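We use cookies to remember your settings and count visits. Accept / Manage

Jolanta Górecki
Thread, 2022-12-14

I have now read all 54 issues of Trastero, plus the 2 annuals, and I have opinions about the continuity. Mute me for the evening if you need to.
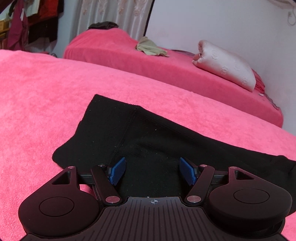 One black sock, one pink blanket.

Background for the lucky people who have never touched this series. Trastero is a superhero comic about a man who keeps a storage unit. The storage unit contains other dimensions. He finds this out in issue one and is mostly annoyed about the rent.

His name is Hoekstra. He gets a first name in issue 9, a different first name in issue 22, and by the second annual everyone has quietly agreed to go back to Hoekstra.

His power is that he can take anything out of the unit as long as he puts back something he'll miss. Great rule! Simple, a little sad, gives you a story every month. The book follows it for eleven issues.

In issue 12 he takes out a battleship and puts back a sandwich. The letters page asked. The editor's reply was "It was a very good sandwich."

I was prepared to let the sandwich go. Then issue 31 shows us the sandwich again, on a shelf, glowing, and a caption box says "Its hour approaches." Its hour does not approach. Nobody mentions the sandwich for the rest of the run.

The main villain is Mitura, the Auditor of Worlds. She goes from universe to universe checking whether they add up, and closes the ones that don't. I'd like to point out that she's the only character in this comic who has read the comic.

Mitura dies in issue 14, issue 20, issue 33 and issue 47. She's also dead in issue 26, but in that one she's dead when it starts and fine by page five, so I don't know how to file it.

The issue 20 death is the good one. She audits herself, finds she's off by one, and closes her own ledger. Two pages with no dialogue at all. I was on a bus and I had to look out the window for a while.

Then she's back in 21, at a parade.

OK, the Cudero business. People keep telling me Cudero is Hoekstra's brother from another timeline. People keep telling me this very firmly. Please go and look at issue 17, page eight, where he says "I had no brother, and neither did you."

The brother thing comes from the back cover of the first collected edition, which was clearly written by someone who had been handed the cover art and a deadline.

What the comics say is that Cudero is what Hoekstra put into the unit in the zero issue. He gave up the version of himself that would have stayed home. That version had nothing to do in there for years except get good at sword fighting.

So every time they fight, Hoekstra is fighting something he's supposed to miss. And he doesn't miss it. That's why his powers start slipping from issue 18 on. It's right there, and it's the best idea in the series, and they explain it in a footnote.

The footnote also has the wrong issue number in it.

My friend Tõnu Vanags holds that the whole thing falls apart at issue 40, when the unit burns down. I used to agree. On the reread I think 40 is fine and the trouble is 41, when the unit is back and a bit larger.

There is a fix for this in the second annual. A backup story, six pages, different artist, in which the landlord rebuilds it. The landlord has never appeared before. He has a cape. He asks for a deposit, leaves, and is never seen again, and I would read a hundred issues about him.

If you're reading in order, annual two goes between 43 and 44, whatever the checklist says. The checklist puts it after 50, by which point Hoekstra has one arm, and he has both of them in the annual. He uses both of them to sign the lease.

(The arm comes back in 52. He takes it out of the unit. We don't see what he puts in. Given the sandwich, I'm guessing soup.)

The crossover in issues 35 to 38 can be skipped. Everybody's jaw changes shape, three heroes turn up whose names I never caught, and the moon gets broken. The moon is whole again in 39 and Hoekstra looks at it and says "Huh."

I will defend the ending, though. Issue 54, last five pages. Mitura comes to audit the unit one final time, and instead of fighting her he just hands over the key and helps carry things out.

They put it all on the sidewalk. The battleship is there. Cudero is there, sitting on a box, older. Hoekstra sits down next to him, and the last line of the series is "I did, you know." As in, I did miss you. It took them 54 issues to get to it and I got all the way to the end of the credits before I understood.

Then there's a next-issue box promising "THE SANDWICH WAR!" and the book was canceled.

Correction, since three people have already sent it to me: the zero issue came out after issue 6, so "all 54" is really all 54 plus the zero. Yes, I have read it. It's the one where Hoekstra has a mustache.

Going to start the Mitura solo series next. I'm told she dies in it.

Show more replies

Contact | Terms | © 2022 | Back to top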